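El cubo, también llamado balde o cubeta según la región, es un recipiente abierto de cuerpo ligeramente cónico, más ancho en la boca que en la base, pensado para llevar agua, arena o grano. ¡Pocas formas domésticas han cambiado tan poco! Esa misma forma permite encajar uno dentro de otro y guardar una pila entera en el hueco de un solo ejemplar.

Uso como recipiente para varillas

Los cubos pequeños tienen además una segunda vida espléndida: la de portapalos. Puestos sobre una mesa recogen en vertical todo lo que es largo y delgado y suele perderse en los cajones, como palillos, reglas, agujas de tejer, pinceles o varillas metálicas. La boca ancha deja que las piezas se abran en abanico y se elijan de un vistazo, cosa que un vaso recto permite mucho menos. Conviene repartir el peso, porque un cubo ligero cargado de varas largas vuelca con facilidad; un puñado de arena en el fondo lo remedia.

El asa se une al borde por dos salientes laterales, las orejas, que suelen conservarse aunque el asa se haya retirado.

Variantes

El catálogo de la casa Grusell llegó a reunir 21 tamaños, desde el cubo de cuadra hasta el de juguete, y el modelo 1318, de sobremesa, sigue siendo muy buscado entre aficionados. La serie Funley, posterior, popularizó los colores vivos, con el amarillo a la cabeza.

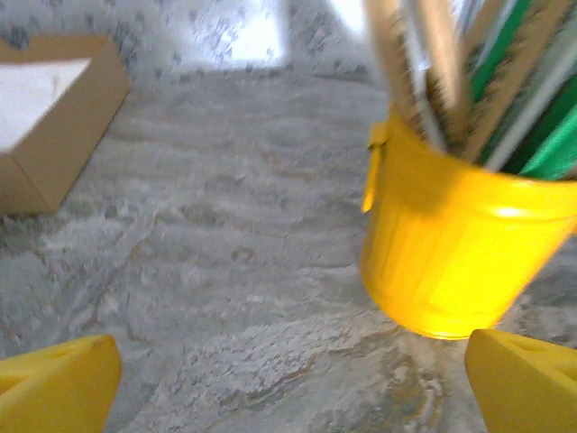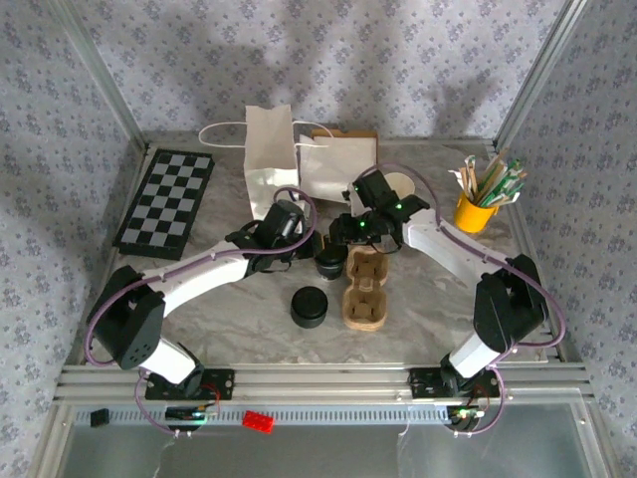
Cubo amarillo con varillas y palos de distinto tipo (primera imagen); tablero de vetas claras, con un vaso con tapa y un recipiente de palos (segunda).

Contacto | © Enciclopedia Trellulix | Volver arriba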